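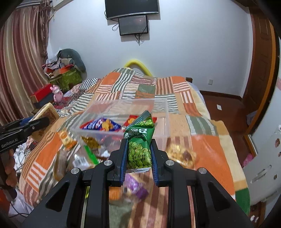

Trirnen Coastal Data Services
Support Ticket 900-114
Subject: Flood depth layer shows dry ground at Greenberg Creek outfall
Status: Resolved
Priority: High
Opened by: Priya Ostrowski, Greenberg Stormwater Division
Assigned to: Rafferty Ruiz-Ortega, Model Support

Description of the problem

The flood depth layer delivered with the latest model release shows zero depth at 46 grid cells on the landward side of the Greenberg Creek outfall. The same cells are shown as flooded in the probability layer, at the one percent annual level. The two layers are drawn from the same set of storm runs and should agree. The Division is preparing a drainage permit review for the pumping station on Ornetti Street and cannot use the depth figures until the difference is explained.

Steps already taken by the customer: the layers were downloaded a second time, the coordinate system was checked, and the files were opened on a different workstation. The result did not change.

Log

Entry 1 — R. Ruiz-Ortega
Ticket received. The difference has been reproduced on our copy of the release. All affected cells lie between the tide gate and the rail embankment. Cells on the seaward side of the gate are correct in both layers. Please confirm which ground elevation file the Division is using for comparison.

Entry 2 — P. Ostrowski
We are using the elevation file supplied with the release, without edits. Heights are in feet, NAVD88. I have also sent the survey sheet for the tide gate, which gives the sill and the top of the wall.

Entry 3 — R. Ruiz-Ortega
Survey sheet received. The top of the wall on the sheet is lower than the value held in our structures table. The table value appears to have been entered in the older vertical datum and was not converted. This would not by itself explain why only one of the two layers is affected. Ticket passed to Jolán Pálfi for review of the post-processing step.

Entry 4 — J. Pálfi
Two separate faults have been found.

First, the wall height in the structures table is in the wrong datum, as noted in Entry 3. The depth layer reads this table when it removes areas considered protected. The probability layer does not read it.

Second, the depth script compares the still water level with the wall and leaves out wave setup. At this location the wall is overtopped only when setup is included. Correcting the datum alone restored some of the missing cells. Correcting both restored all of them.

The storm runs themselves are sound and do not need to be repeated.

Entry 5 — P. Ostrowski
Thank you. Two questions from our side. Are other tide gates in the district affected? And may we keep using the probability layer for the permit review while the depth layer is being rebuilt?

Entry 6 — J. Pálfi
The structures table holds 162 entries for the district. Each has been checked against its survey sheet. The Grurus Basin gate has the same datum error, but the wall there is not overtopped in any run and the published depths do not change. The probability layer may be used as delivered.

Entry 7 — R. Ruiz-Ortega
A corrected depth layer was placed in the Division's download folder on April 9, 2020. The file name ends in "rev2". Please remove the earlier file from any shared map projects. Saved map documents will go on pointing to the old file until the source path is reset by hand.

Entry 8 — P. Ostrowski
Layer received and loaded. Depths at the outfall now agree with the probability layer. One map still showed the old values until its source path was reset, as described. Sunita Kowalczyk has signed off for the Division.

Resolution

Datum error corrected in the structures table for two gates. Wave setup added to the overtopping check in the depth script. Depth layer reissued.

Follow-up

A datum field will be required for every new entry in the structures table. Owner: Sunita Fitzsimmons, Data Standards. Tracked under a separate ticket.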